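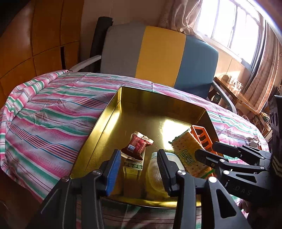 Hedgehogs in the gardens of Verivville begin to feed shortly after sunset, and most visits to our stations took place before midnight. We recorded 2,167 visits at 282 stations between April and the end of October. A visit was counted as new when at least 7 minutes had passed after the last animal left. The height of the dish rim had a clear effect on the length of the visit. Adults ate from all types of dish, but young animals stayed longer at a shallow tray, of the same general form as the gold-colored metal one with the small packets and the carton in it, than at a deep bowl. We therefore treat rim height as a separate factor in the model, together with the distance to the nearest hedge.

The two districts did not give the same result. In Jiltano, where the gardens are small and many fences have no gap at ground level, visits were few and came mostly from the same animals. In Aasen the gardens are open to a stream bank, and the number of visits increased strongly in July, when the first young left the nest. We could not separate the effect of the stream from that of the older hedges, as both occur in the same streets.

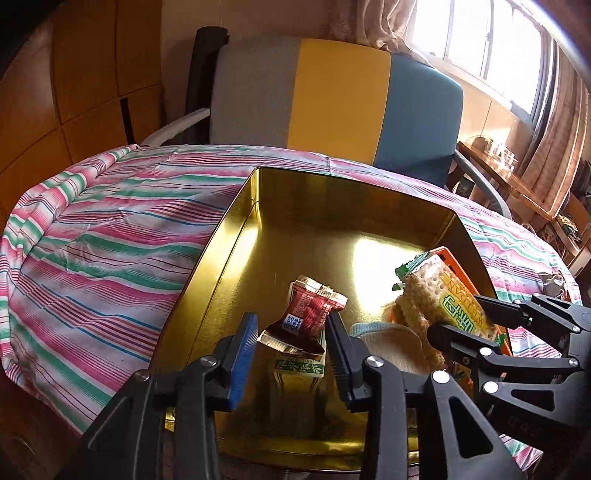 **Figure 6.** Shallow gold-colored tray with a red and gold sachet and a small carton, on striped cloth.

Cats were present at many stations in both districts. They took food early in the evening, and their presence did not change the time of the first hedgehog visit. B. Soler (Begoñe Soler, field notes) observed the same at Cluven, although with only 6 stations. Foxes were too rare in our records for a test. The weight of food left in the morning was noted but is not used in this section, as slugs had often eaten a part of it.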